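Gallery: The enclosure job, and the hand that wouldn't let go

We were asked to put up the pictures from the Mundura trial and to keep the tone positive. The pictures are up. As for the tone, I watched most of the January sessions from behind the yellow line and I have my own view of how they went.

The task was fitting out small electrical enclosures: rails, covers, switches, wall plates, the sort of work a second-year apprentice does with the radio on. Vela supplied the arm and the hand. Goodwin wrote the control software and, according to the brochure, had run the hand through 3,000 grasps before it came to us. I asked what had been grasped and whether any of it had a lid. I'm still waiting to hear.

The fault, for anyone who missed the staff notice, was in the release. On two occasions the hand was told to open and stayed shut. The software recorded a completed release both times and sent the arm off to its next position with the part still in its fingers. The first time it dragged an enclosure off the table and cracked the cover. The second time Ha-rang Ko was reaching for a wall plate and had to pull back sharply. Ha-rang wasn't hurt. The log for that morning says "cycle interrupted by operator", and I think that's a poor way to describe somebody getting out of the way.

Goodwin's first explanation was a sticky part. Their second was the cable at the wrist, which was swapped, and the hand went on to behave itself for the rest of that afternoon. It had also behaved itself for most of the afternoons before, so I didn't take much comfort from it.

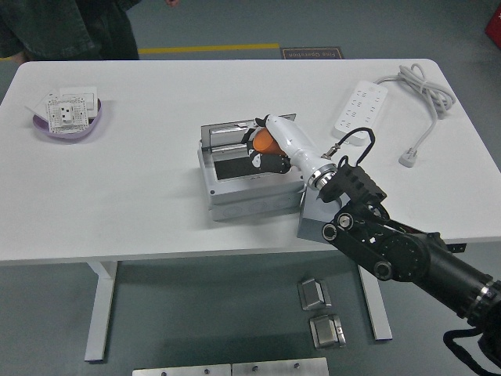 Mitsuko Onishi went through the logs properly, which took her the best part of a week, and found something the supplier had not mentioned. The software never checked whether the fingers had moved. It sent the command to open, waited a set time and ticked the box. If the fingers were slow, or stuck, or holding something that gave a bit under pressure, it had no way of knowing. A new cable does nothing for that. Goodwin have since called it "a known limitation of the early build". Known to whom, I'd like to ask, and since when?

There was the matter of the stop button as well. It worked, in that the arm stopped. The hand held its grip, as it was designed to do, so that it wouldn't drop things. I can see the sense in that if you're carrying glass. If what it's holding is your sleeve, you'd want to know about it beforehand, and it was on page 5 of a manual that none of us had been given until Raelene Trevaskis rang Vela and asked for it.

What changed afterwards:

The software now reads the finger positions before the arm is allowed to leave. Shona Paewai tested this by wedging the fingers with a bit of foam, and the arm stayed where it was and complained. Good. I'd like to see it done with something slippery.

There is a hand release beside the stop button, and it's part of the morning check. You press it, you watch the fingers open, you sign the sheet.

Nobody reaches over the table while the arm has power, whatever the screen says it's doing. Merle Ruddock wanted this from the start and was told it would slow the trial down. It has slowed the trial down.

Vela's report calls the problem closed. Ours calls it open, and I would leave it there until the hand has done a full month on the enclosures without a false release — a month of ordinary shifts, with the usual people and the usual muddle of parts, and no one from Goodwin standing by with a laptop. The Astden site wants the same system by the summer and has asked us for a recommendation. Mine was two lines long and I've been asked to make it longer.

Comments to Raelene, please. If you saw either of the two incidents and haven't filled in a form, she has spares.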